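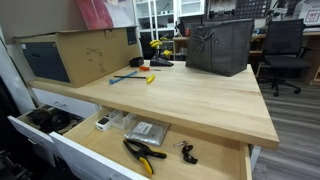 The maple bench and its drawers, with hand tools out.

Nunlow bench arm, reviewed for small-shop chores

Reviewer: Eskil Brekke
Posted Mon 21 July

The Nunlow is a tabletop arm sold as a helper for small workshops and, in a second brochure, for kitchens. I ran it for 11 days on three chores: returning hand tools to a stand, sorting loose parts into bins, and closing drawers. The question was whether it could do any of them unattended.

Assembly took 135 minutes. It calls for hex keys, a screwdriver and a pair of clamps. The manual is clear up to the wrist joint, where two steps are printed in the wrong order. Cable routing is poor and the supplied ties are too short.

Tool return was the best result. With a screwdriver lying alone on bare wood, handle toward the base, the arm picked it up and racked it on most attempts. Two tools side by side are harder. A T-handle key lying in a narrow V with another tool, as it would be on any bench halfway through a job, caused the planner to stop and ask for help. It does this politely and often. I logged 235 attempts in total, and nearly all of the failures involved tools that touched or almost touched.

Sorting was mixed. Rigid plastic boxes are fine. Clear lids confuse the depth sensing, and the gripper closes either short or on air. Anti-static bags are worse: the silver surface reflects, the bag folds, and whatever is inside shifts. Spring clamps left open in a drawer were picked up by one handle and dropped.

Drawers were the weakest. Nunlow claims drawer handling after a software update. The arm will push a light drawer shut if it runs smoothly and nothing stands proud of the front. It has no sense of what is inside. It pushed one drawer against a cable and kept pushing until the current limit tripped.

I tried one soft item, a felt tote. The arm can drag a tote across a bench. It cannot put anything in one.

For comparison, the Ciria sorter I tested last year is faster on rigid parts and does nothing else. The Plasby has a better gripper but needs a fenced area, which rules it out for a shared room.

Noise is acceptable. Idle draw is higher than I would like for a device that spends most of its day waiting.

Verdict: 2 out of 5. Suitable for anyone writing their own control software. As a replacement for ten minutes of tidying at the end of the day, it is not ready. I will retest when the next gripper ships.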